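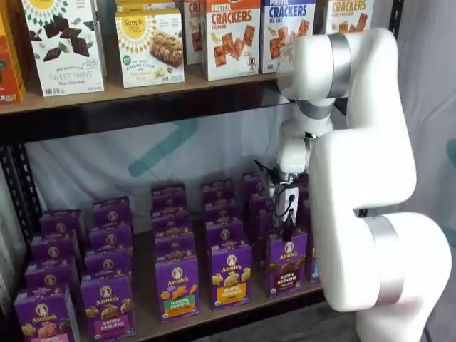
Can we see the shelf arm working before we buy one?
Come to the open day at Flundmont on 4th September, or book a separate visit if you would like the room to yourselves.

Citar shelf-picking arm: visits and demonstrations

The Citar is a single arm for picking boxed goods from ordinary shop shelving. We demonstrate it on crackers, cookies and bunny grahams, the bunny grahams standing several deep, because that is how shops stock them and because cardboard is forgiving. Visitors tend to arrive with questions about throughput and leave with questions about lunch.

A demonstration lasts 48 minutes, including the part where somebody's manager asks if it can do bottles. (Bring a bottle. We'll try it, over a mat.)

You may choose which box the arm goes for. Most people pick one at the back, to be difficult. Please do.

What to bring
Up to 2 of your own products, boxed, with a spare of each. Dented packaging is welcome and will probably be more instructive than the perfect sort.

What you'll get
A printed log of every pick, misses included
Time with the Cù control software, which is plainer than the brochure makes it look
Tea

Hire
The Citar can be hired from March with the Dolitz shelf kit. Delivery is free within 200 miles of Flundmont. Beyond that we quote, and you wince.

Order code: 608
Shelf kit: sold separately
Snacks: not included, despite repeated requests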